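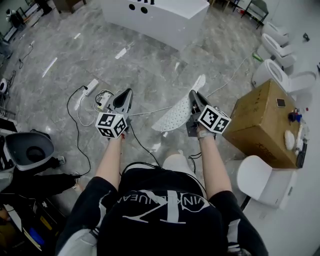

Slide 4. Marble-look tile, the grey kind. Every bathroom showroom from Hestthorpe to Prerkatville has gone for it, and I'd like someone to tell me why. The brochure says it "hides the dirt". Ask the room who believes that. White bits on grey tile show up from the doorway.

Cords next. Power strips down on the floor, a long white cable running across the walkway. McKinnon's fit-out guide has 64 pages on colour and 3 lines on cabling – read them out, slowly.

Toilets in a row, lid up on the nearest. Does a raised lid sell toilets? Nutska claimed 970 shoppers said so in October. I asked for the survey and got a flyer.

Pause for questions. If the 200 dollar tile comes up, skip to slide 6.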